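Trivora racing club: do I get the season print if I join late?

Ulla Hovland
I paid for the Halvorsen rally team supporter tier, 106 dollars, and my welcome email mentions the cap and the sticker but says nothing of the print. Did I miss a cutoff?

Uvar224
Prints go to the first 1000 members. Your number is on the card. Mine says 4, and I've been unbearable ever since.

fidville_fan
No idea about the cutoff, but mine took until December.

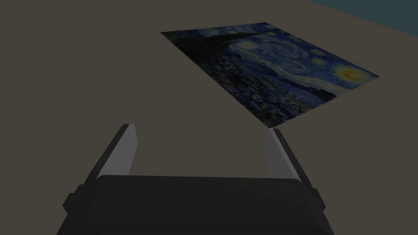
The cap came first, in a size that would suit a melon. Email the club and quote your card number.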